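The Surface Question: A Conversation on Cleaning Older Kitchens

The maintenance lead at Climiswood works from a ground-floor office with a shelf of labeled sample jars along one wall. The jars hold residue scraped from range hoods, window tracks and the tops of cabinets. Climiswood looks after rental apartments, most of them older than their kitchens, and its maintenance lead has spent much of the last decade on one subject: what settles on household surfaces and how to remove it without harming what lies beneath.

"People call it dust," the maintenance lead says. "In a living room that is mostly right. In a kitchen it is dust held together by cooking oil, and the oil changes everything about how you clean it."

Airborne oil from frying, the interview subject explains, travels farther than most tenants expect. It lands as a thin film, stays tacky for some time, and collects lint, soot and street dirt. With age and exposure to air the film hardens. A film that a damp cloth would lift in the first month may need a degreaser and a plastic scraper after a year.

The firm divides its work into grades. Grade 2 covers films that yield to warm water and dish soap. Grade 3 covers anything that needs a dedicated alkaline cleaner and a waiting period. There is no fixed schedule for either grade. A kitchen with a ducted hood over the range may stay at Grade 2 for years, while one with a recirculating hood and a worn filter can reach Grade 3 in a single winter.

Asked which part of the kitchen is most often missed, the maintenance lead does not name the oven. "Horizontal metal. Anything with a ledge, a rail or a bar. Tenants wipe the counter every evening because they use it. They do not wipe what is behind it."

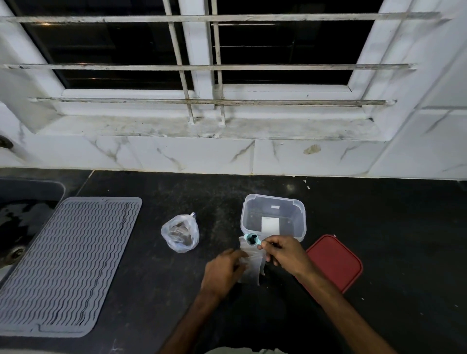 Vol. 3, No. 2

Window grilles are a case in point. Dirt reaches them from the street as well as from the stove, and the two kinds call for different treatment. Street dirt is largely mineral and scratches painted metal if it is rubbed dry. The firm's procedure is to loosen it first with a soft brush and a vacuum, then apply cleaner to a cloth and wipe along the length of the bar. Spraying the bar directly sends dirty liquid down to the sill, where it dries in streaks and has to be removed a second time.

"White paint shows everything, which I consider an advantage," the maintenance lead says. "With a brown grille you can go years without knowing."

On tile, the advice is more cautious. Glazed ceramic tolerates nearly any household product. Natural marble does not: vinegar, lemon juice and most descalers etch it, and the dull patch that results is damage to the stone itself, beyond the reach of any cleaner. A printed marble pattern on ceramic can be hard to tell from stone at a glance. The firm looks at the repeat of the veining, then at an exposed edge. If doubt remains, the tile is treated as stone and washed only with a neutral soap.

Grout is a separate problem. Unsealed cement grout is porous and takes in oil within hours. Bleach lightens the color without removing the oil, and the stain tends to return. The office prefers an oxygen-based powder mixed to a paste, left on the joint under a damp towel, then rinsed twice. Sealer goes on only after the joint has dried fully - a step that tenants in a hurry skip, with cloudy joints as the result.

The interest in residue began at Cabrera, a 55-unit building that was the first large property the firm took on. The previous managers had left behind a record of kitchen complaints, and the one filed as number 1695 concerned a cabinet door that would not open. The hinges were sound. The door had bonded to its frame along the upper edge.

"It took a putty knife and a hair dryer," the maintenance lead recalls. "After that I started keeping samples."

Two outside products see regular use. Skekine, an alkaline gel, stays in place on vertical surfaces and is kept for metal and glazed tile. It is never used on bare aluminum, which it darkens. Fondament, a neutral concentrate, does the everyday work and costs far less. The maintenance lead has no strong attachment to either. Concentration and contact time matter more than the label, and most failures seen on site come from wiping the cleaner off too soon.

The firm issues every new tenant a single printed sheet on kitchen care. Earlier versions ran to several pages and were not read. The current one asks for the hood filter to be washed monthly, for the fan to be left running after the burner is off, and for any product containing acid to be kept away from stone. It is due for revision in September, when a paragraph on induction cooktops will be added. The maintenance lead is still collecting samples for that one.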